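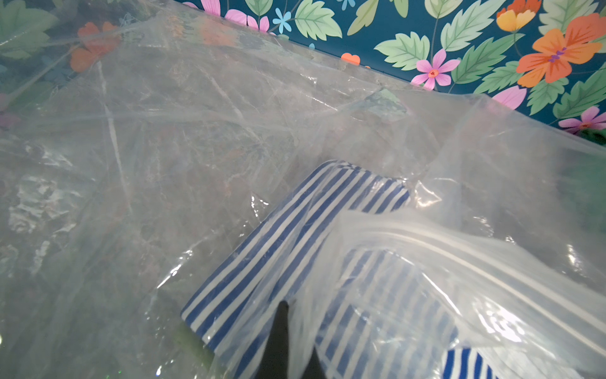
Wrist camera, clear film and striped fabric.

2020-06-27

Pinch force on the Koubek grippers lowered from 3000 to 2000 counts. At the old value the servos ran warm after 14 cycles. Film is still the hard case. The depth estimate jumps wherever there is glare, so the approach height is now fixed in the config.
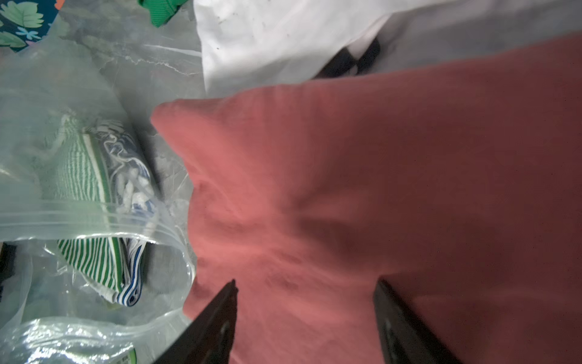
Bare cloth needs none of this. Same finger gap, slower close, default approach.

Rewrote the release step so both arms open on one trigger. Log entry 1631 has the timing.
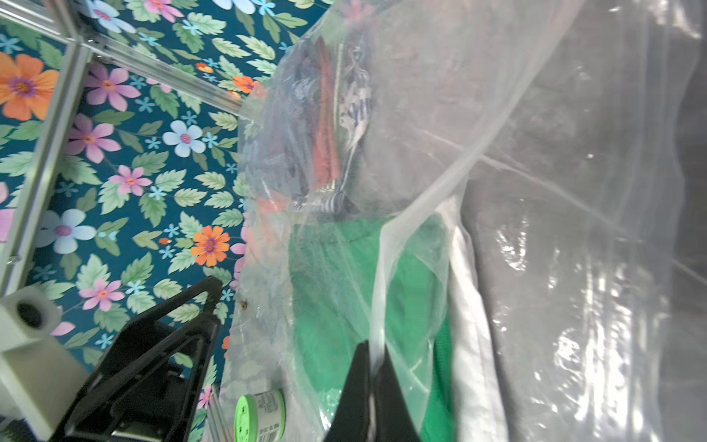

Selamawit Weldu thinks the fingertips are too narrow for bags and wants silicone pads on them before any more tuning. I have pads left over from March and will fit one pair.

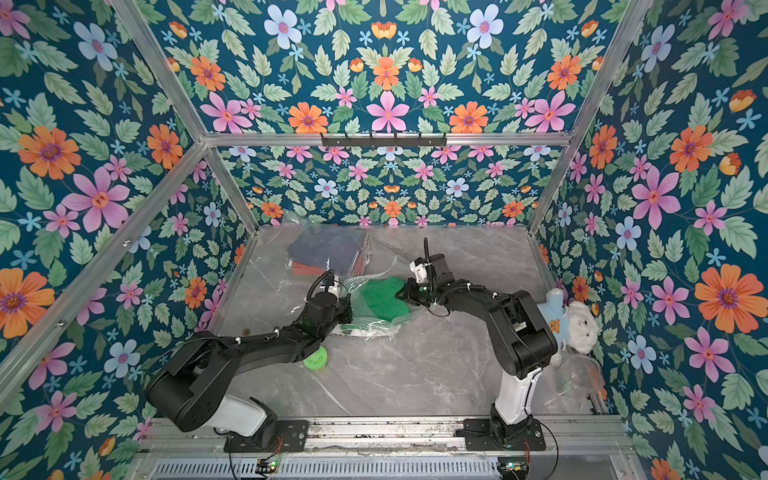
Does the rail need to be realigned after a tip change? Only the tool offset changes, so rerun the Proltenitz calibration and leave the rail bolts alone.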